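Pitville Open Day Block Handling Recordings
Data card and README

Summary

This release contains recordings made during the public open day of the Pitville robotics teaching laboratory. Visitors watched a small robot arm pick up and place blocks on a slotted board, and those who wished to do so were given a turn at the controls. The recordings are made available to schools, clubs and research groups for teaching and for noncommercial study.

Version: 2
Date of release: Sep 17, 2025
Prepared by: Greer Kinnear and Malachy Gilmartin
Contact for corrections: Catherine Semple, Pitville

Background

The laboratory opens its doors to the public each January. In earlier years the demonstrations were shown and then forgotten, and no record was kept beyond a visitor book. Ross Skinner proposed that the block handling station be recorded in full so that the material could be used afterward in the introductory course. The partner laboratory in Bragança agreed to run the same exercise with its own students, and its recordings will be published separately under the name Kolgate.

The open day was divided into a morning session for school groups and an afternoon session for the general public. Each session began with a short talk by Jessie Lennox on how the arm is moved and where visitors were asked to stand. Staff then carried out the exercise once at normal speed and once slowly before inviting visitors to take part.

The exercise

The arm is built from servo motors and brackets and ends in a two-fingered gripper. The operator closes the gripper on a block, lifts it, carries it to the board and lowers it into one of the slots. An attempt ends when the block has been released or when the operator asks to stop. Boards are marked by hand with a number, and the number is entered in the log at the start of every attempt.
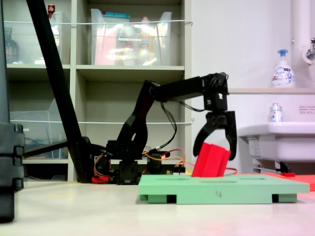 Operators were allowed to correct their position as often as they liked before letting go. No time limit was set. Younger visitors were often slower in lining up a block with its slot, and these long approaches have been kept in the release because they show a wide range of small adjustments. Attempts in which a block was dropped have also been kept and are marked as such in the log.

Contents

The release holds 3000 attempts, including those carried out by staff before the doors opened and after they closed. Each attempt consists of a video file, a table of joint positions and one line in the log. The log gives the session, the board number, the type of operator (staff or visitor) and the result. A separate folder named "koditz" holds the warm-up runs, which use the same format but were not checked for errors.

Known limitations

The exercise took place in an ordinary working room, and lighting changed over the course of the day. In 21 attempts the joint table begins later than the video. These are flagged in the log and should be left out of any work that depends on exact timing.

The result field was filled in by whichever member of staff was at the station. Staff did not always agree on whether a block resting unevenly in its slot should be recorded as placed. Malachy Gilmartin reviewed the afternoon session and changed several entries; the morning session has not been reviewed.

Visitors and consent

Visitors who operated the arm signed a form agreeing to the recording of their attempts. For children, the form was signed by a parent or teacher. Names are not included in the release, and the sound has been removed from all videos. Any visitor who wishes to have an attempt withdrawn may write to the contact named in this document and should give the session and, if possible, the board number.

Changes since the first version

Board numbers missing from the morning log have been added from the paper sheets. The warm-up runs have been moved to their own folder. File names no longer contain spaces.

Terms of use

The material may be copied and adapted for teaching and noncommercial research, provided that the Pitville laboratory is credited. Groups planning a similar open day may request the visitor form and the station instructions from Catherine Semple.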